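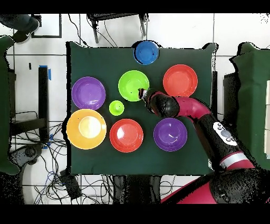
I have a weakness for colored plastic dishes, and I know it is not a very elegant weakness. My aunt Zulmira Louro had good porcelain, with the year 1898 painted on the bottom, and she would be sad to see my cupboard. But porcelain stays behind the glass and my plastic goes to every picnic.

The set came from Coelho, the little shop near the bus station, in September. I paid 30 for all of it. I wanted only one color at first, maybe the green, but Kirsty Merrick was with me and she said that one color is for hospitals. So I have purple, blue, red, orange and green together, and I must say she was right.

My cupboard is narrow, so I had to learn how to stack. A small cup goes at the bottom and the wide bowls go on top.

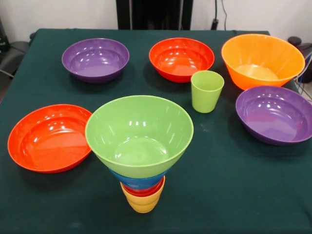

Yellow at the bottom, lime green at the top, and the rest still waiting on the cloth.

It looks like a flower vase when it is built this way, but it is not so stable if you close the door with force. For the cupboard I now prefer to keep the cups in one pile and the bowls in another. The pile of cups is thin and fits in the corner beside the flour.

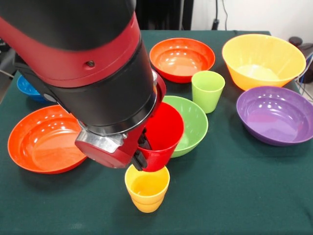
The bowls need more patience. They are not all the same size, and when I put a small one under a large one of another shape, they sometimes hold each other so tightly that I need warm water to separate them. Duarte Rebelo told me to put a paper napkin between them. I tried it with the two purple ones and so far it helps.

The dark green cloth I use under everything, also for cards. It needs an iron, but this will be for another evening.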